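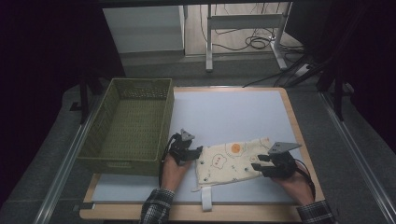
Cream-colored cloth bag on the work table

Should I combine all my tiny bitcoin payments into one before fees get worse?

satchelstitch
Posted 12 April 2021

Hi all! I've been taking bitcoin at my little online shop for a while now and I love it, but I've run into something I only half understand. I use the Mulari wallet on my laptop, and when I opened the coin list for the first time yesterday I found 112 separate entries in there. I always thought of my balance as one pot of money, so that was a surprise!

Most of them are small orders. The tiniest is 3148 satoshis, a tip somebody left me (very sweet). When I tried to set up a payment to my fabric supplier, the wallet wanted a fee that was way bigger than I've ever seen, even though the amount I was sending was pretty ordinary. I backed out and didn't send it.

I've read that I can "consolidate," meaning send everything to myself so it becomes one big entry. Is that safe? Do I do it now or wait? And does it matter that some of the coins came from my shop and some came from the exchange where I bought a bit for myself? All my addresses start with bc1q if that makes a difference. I'm not in a hurry with the supplier, they're happy to take a card this time.

Thank you!!

feerate_fern

Oh, this is one of my favorite things to explain, so forgive the length!

Your balance really is a pile of separate coins. Every time a customer pays you, that payment sits in your wallet as its own chunk (the technical name is UTXO, for unspent transaction output). When you spend, the wallet grabs enough chunks to cover the amount, and each chunk it grabs takes up room in the transaction. Miners charge for room. They don't care how much money you're moving. So somebody sending a fortune from one chunk can pay a lot less than you would for sending a modest amount made of dozens of little ones.

Consolidating is a real, normal thing to do and yes, it's safe in the sense that you're paying yourself. But you pay for the room when you do it, so the whole game is picking a cheap moment. Right now isn't one! I was looking at the Hong fee chart this morning and it's been ugly for days. If you're not in a rush, leave it. Fees tend to dip late at night and on weekends, and sometimes there's a longer quiet patch. I did my last one by setting a low rate and just letting it sit there until it confirmed. Took ages, cost very little, I was thrilled.

How to do it in Mulari, going from the version I have:

Open the coin list and tick the coins you want to combine.
Choose Receive and make a fresh address.
Go to Send, paste that address, and press Max so it empties the ticked coins with no change left over.
Set the fee rate by hand. It's in sats per vbyte.
Turn on replace-by-fee before you sign. If you went too low, you can bump it later.

Check the first and last several characters of the address before you send, even though it's your own. Copy and paste malware is a real thing.

About the tip: at 40 sats per vbyte, adding that one coin to the transaction costs most of what the coin is worth. At 35 it's only a little better. Leave it unticked until fees are properly low. It isn't lost, it's just small.

The bc1q addresses are good news, by the way. That's native segwit, and those coins are cheaper to spend than the older kinds.

old_toaster

just wait for fees to drop, or use lightning for the small orders. you can set up a channel and never have this problem again

marrowbone_ledger

Great question, and I agree with nearly everything feerate_fern wrote. I want to pick up the part about the exchange coins, though, as it's the bit I got wrong myself!

When you put coins together in one transaction, anyone looking at the chain can make a pretty good guess that they all belong to the same person. Your customers know one of your addresses already (they paid it). If you merge the shop coins with the personal ones, a curious customer can follow the trail and see a good part of what you own. You can't undo it afterward.

So make two piles. Mulari lets you label coins, and I'd go through the list with a cup of coffee and mark each one "shop" or "mine" before touching anything. Then consolidate the shop pile to one new address and the personal pile to another, in separate transactions. If you can, do them on different days. Even inside the shop pile, merging links your customers' payments to each other. For most small shops that's fine, but it's good to know going in.

Save your order records before you start, too. Moving coins to yourself generally isn't a sale in the US, but the fee and the cost basis still need keeping track of, and it's much easier while the labels are fresh. Ask whoever does your taxes how they want it written up.

Old_toaster has a point about Lightning for small orders. It's not quite "never have this problem again," because opening and closing channels happens on the chain and costs a fee as well, and you need enough incoming capacity for people to be able to pay you. But it's so much fun once it works! I run mine on a Brunetti box in the hall closet and the first payment that landed made me yell. Try it with a small amount after you've sorted out the pile you have.

satchelstitch

This is so helpful, thank you! I had no idea about the linking. I've started labeling and I'm leaving the tip where it is. Going to aim for June if the chart hasn't calmed down before then, and I'll look into Lightning in the meantime. Does the Mulari label list get saved with the seed words or do I need to back it up on its own?

feerate_fern

Back it up on its own! The seed words bring back the coins but not the labels. Look for Export Labels under the File menu.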